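Home Issues Authors Contact
Search this journal Go
Last updated September 26, 2021

4. How learners name the parts of plants

4.1 The gap between whole and part

In the previous section we described the general vocabulary of the 45 adult learners who joined the study in Gilmont. In the present section we look at one small area of this vocabulary, the names for the parts of plants. We chose this area for a practical reason. Many of our learners work in garden centers, in kitchens or in cleaning firms, and they meet plants every day, but the course books which are in use at the evening school give almost only names of whole plants. A learner can finish the second book and know "tulip", "oak" and "daisy" and still have no word for the thing that holds the flower up, except "stick" or "leg".

It was already noticed by Mittal, in his report on the Tendano evening classes, that learners describe an object by its parts much later than they name the object. He worked with kitchen tools and bicycles. For bicycles the gap closed quickly, because the learners had to repair them and to ask for spare parts. For kitchen tools it closed slowly. We expected plants to be nearer to the kitchen tools, and in general this expectation was right, although the learners from garden centers are a clear exception and we come back to them in 4.4.

A difficulty should be named at the start. The everyday language of native speakers is also poor in this area. When our colleague Seul-gi Jang asked native speakers at the school reception to name the green leaf-like parts directly under a rose flower, she received "leaves", "the green bits", "the collar" and one time "sepals", this last from a person who had studied biology. It would therefore be unfair to count "leaves" as a mistake by a learner. We have used three levels for our answers: the exact word, an everyday word that a native speaker could use in the same place, and a description. A description means any answer which explains the part by its form, its position or its use, such as "the small hand under the flower".

4.2 Collecting the answers

The interviews were done in April, over six evenings, in the ordinary classrooms. Deok-su Yook and Joon-young Ok led them. Each learner spoke alone with one interviewer for the length of a coffee break, and the coffee was in fact offered, which helped with the more silent learners. The interviewer brought cut stems from the market and passed them over the table. The learner was invited to hold the stem, to turn it and to talk about it freely. Only after this free part did the interviewer point to a part and ask for its name.

We considered to give points for the answers and decided against it. The earlier Rebane test gives two points for an exact word and one point for an everyday word, and as a result a learner who speaks with much imagination and no technical words receives nothing. Such learners were often the ones who could make themselves understood best. The answers were written down by hand, in the spelling of the interviewer, and later typed by Jong-dae Ji. Where the learner used a word from another language, the word was kept and a translation was added in brackets.

A few remarks on the words themselves are necessary. "Bud" is used in everyday English for a closed flower and also for a beginning leaf or branch. "Stem" and "stalk" are exchanged freely by most speakers, and we have accepted both. "Thorn" is used for roses by everybody outside botany, where "prickle" would be correct, and we have counted "thorn" as exact. For the edge of a leaf we accepted "toothed", "jagged", "saw-like" and "serrated" as equally good, and we wrote down which of them was used.

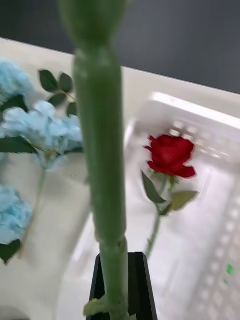
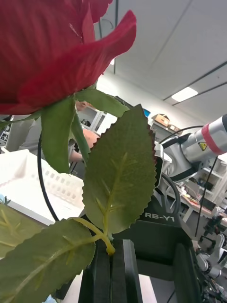 Figure 3. A closed green bud on its stem (first) and a red artificial rose with its leaves (second).

The words that caused the most trouble were the words for places where one part changes into another. Learners had little problem with a part that can be pulled off and held, such as a petal or a leaf, and much more with a part that is only a change in the shape. The node is the best case. On the stem in the first picture of Figure 3 it is a slightly thicker place partway down, where the surface swells and then continues, and most learners had no single word for such a place in any of their languages. They said "knee", "knot", "finger joint" and, from a plumber, "coupling". The fork, where the stems of several leaves come together, gave similar answers, but here the learners were more sure of themselves, and "crossroads" was frequent. With the midrib and the veins of a leaf we met the opposite. The veins, which are pale and easy to follow in the serrated leaf of the second picture, were called "veins" or "lines" by nearly all, and several learners explained that the word is the same as for blood in their own language, so they had simply tried it.

4.3 Three ways to describe

When a learner has no word, he or she must choose something to start from. Among the answers that we have called descriptions we find three starting points, and most learners keep to one of them through the whole interview.

The first starting point is the human body. "Knee", "hand", "neck", "lip" and "skirt" (we count clothes together with the body) belong here. It was the most common one, and it was understood well by the interviewers. The sepals were "the fingers that hold the flower", and a closed bud was "a flower with the eyes closed". The body gives many words quickly, since the names for body parts come early in every course, in our school already in the second week.

The second starting point is the work of the part. Here the learner tells what the part does: "the pipe for the water", "the roof when the flower is a baby", "the thing that stops the animal". These descriptions are longer, and they need verbs, and so they were used mainly by learners of the higher groups. They have one weak point. If the learner does not know what the part does, the description fails, and some learners became embarrassed and stopped. An older man said that he had given water to roses all his life and had never asked what the green things under them are for.

The third starting point is food. We had not expected it. A bud was "a small artichoke", a petal "a piece of skin of onion", a thick stem "like celery". These answers came from learners who work in kitchens, but not only from them. Food words are learned early because they are needed early, and they carry much information on surface and color, which the body words do not carry. "Celery" says that something is pale green, stiff and full of lines, and for this a beginner would otherwise need three adjectives.

Table 5 in the appendix gives the complete list of the descriptions with their translations. We want to add that the borders between the groups are not sharp. "The hat" for the top of a bud can be clothes or can be the work of the part, and we decided such cases by what the learner said next.

4.4 The learners from garden centers

Six of the learners work with plants for their living. Their results are different in a way that we find important for teaching. They know many exact words, among them "node", "graft" and "sucker", which were unknown to all the others. At the same time they lack some everyday words that the others have. One learner who prunes roses each winter for the firm Brotix could explain in correct English above which point the cut must be made, but she had no word for "petal", because, as she told us, in winter there are none. Her vocabulary follows the working year. A learner who began at a garden center in fall will have the words for planting bulbs long before the words for the flowers that come out of them.

It is also among these learners that we found the most careful use of "stem" and "stalk". For native speakers the two are nearly equal. The garden center learners made a difference which they had learned from their foreman, with "stem" for the main part and "stalk" for the part that carries a single leaf or flower. They were surprised to hear that customers do not follow this rule, and one of them had been correcting the customers.

4.5 Consequences for the course book

We propose that names for parts be introduced together with the whole, in the same lesson and if possible with the object on the table. A tulip costs little and survives one evening of handling. The first words should be "stem", "leaf", "petal" and "bud", then "root" and "thorn". The words for changes in shape can wait, but the learners should be given a general pattern for them, such as "the place where it gets thicker" or "the place where it divides into two". This pattern is useful also outside plants, for instance when one speaks with a doctor or a mechanic.

We further propose that teachers do not correct the descriptions from the body and from food in the beginning. A learner who says "knee" for a node has communicated well. The exact word can be offered afterwards, and in our interviews it was accepted with more interest when the learner had first tried an own solution. Whether the word is then also remembered for longer we cannot say from the present material, and the follow-up interviews with the same learners are treated in Section 5.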